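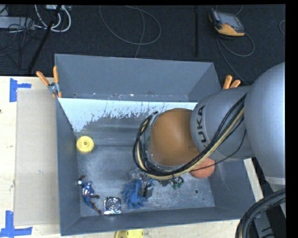 Grey bin on the table, KUKA arm reaching in from the right.

Jul 22, 2021

The power went out at our end of Allness a little after supper and stayed out for 8 hours. I was on the porch when the wind came up. It blew hard for maybe ten minutes, then the rain started, and then there was a loud crack from the direction of Gilleo Road.

A big limb had come down off the old maple by the bridge and taken the line with it. It landed across both lanes. Ludger Eichhorn was already out there with a flashlight, waving cars back toward the church lot. The county truck showed up 30 minutes later and two men cut the limb into pieces and rolled them into the ditch.

I heard today that 300 homes were out, most of them between us and Kerkovo. We lost some milk and a package of chicken. The basement stayed dry, which I was glad about, since the sump pump was off all night.

The same maple dropped a smaller branch in March. I called the road office then and was told it was on the list. I called again this morning and the woman there took my number.

Gilleo Road is open again, but there is still sawdust and bark on the shoulder, so go slow if you're on a bike.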